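Prüfbericht: Zimmerserviceroboter im Abendeinsatz, Servicepaket der Firma Hurndale

Stand: 26.05.2021
Bearbeitung: I-hsuan Chang, Prüfstelle Varnodia

Gegenstand der Bewertung ist das Servicepaket „Fullenix“, das Hurndale Beherbergungsbetrieben zur Miete anbietet. Es umfasst einen humanoiden Roboter mit zwei Armen, die Einrichtung vor Ort und die Fernwartung. Die monatliche Grundgebühr beträgt 575 Euro, die einmalige Einrichtung 3.000 Euro. Die Mindestlaufzeit von 12 Monaten ist im Vertragsentwurf festgeschrieben.

Die Erprobung fand im April in einem Gästezimmer des Hotels Yang statt. Geprüft wurden ausschließlich Tätigkeiten im Fensterbereich, und zwar nach Einbruch der Dunkelheit.
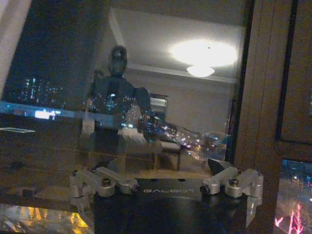
Der Abendbetrieb stellt an die Objekterkennung erhöhte Anforderungen. Spiegelungen der Zimmerbeleuchtung überlagern sich in der Scheibe mit den Lichtern der Stadt, und das System muss beides vom tatsächlichen Raum unterscheiden. Insgesamt wurden 433 Greifvorgänge protokolliert. Fehlgriffe in Richtung der Glasfläche traten vereinzelt auf, führten jedoch in keinem Fall zu einer Berührung der Scheibe.

Schwieriger gestaltete sich der Umgang mit leichten Stoffen. Dünne Vorhänge geben nach, sobald sie gefasst werden, und verändern ihre Lage schon bei geringem Zug. Die Greifer hielten das Gewebe zuverlässig; beim Loslassen blieb der Faltenwurf allerdings mehrfach ungeordnet und musste vom Personal nachgerichtet werden. 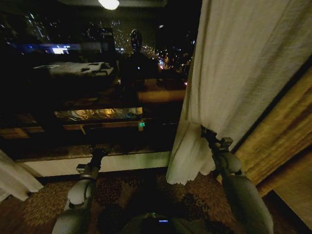
Rechter Greifer am weißen Vorhang, linker Greifer geöffnet vor der Fensterbank.

Die Bedienoberfläche ist übersichtlich, die deutsche Übersetzung des Handbuchs dagegen lückenhaft. Anfragen an die Fernwartung wurden am selben Tag beantwortet.

Bewertung: Für Häuser mit einheitlich ausgestatteten Zimmern kann das Paket eingeschränkt empfohlen werden. Vor Vertragsabschluss sollte eine Probestellung mit den hauseigenen Textilien vereinbart werden. Schwere Übergardinen waren nicht Teil der Prüfung.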